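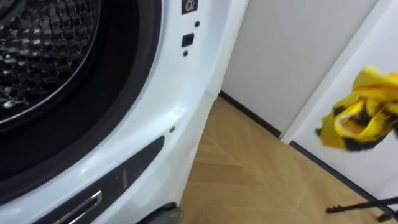
Figure 2. Open drum and yellow cloth, Steltska student project.

We doubt the 90 percent the team reported. 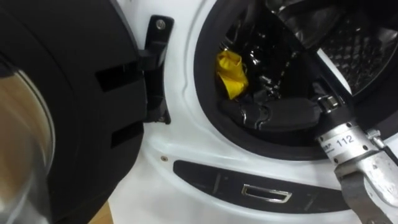

What counted as success? Any garment that left the drum within 11 seconds, by the team's own rule.

The rule ignores dropped items.

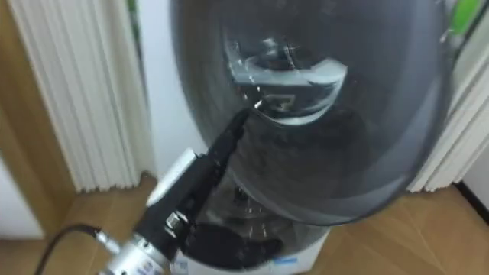 4.2 Transfer

Renton's class repeated the trials in August and scored lower. 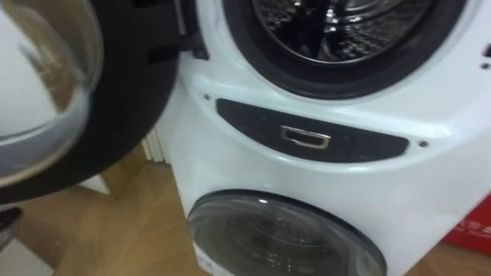
Class scores also depend on who sets the start state. A run that begins with the upper door swung open, the lower one still shut, leaves door opening untested, and we would not call it unassisted.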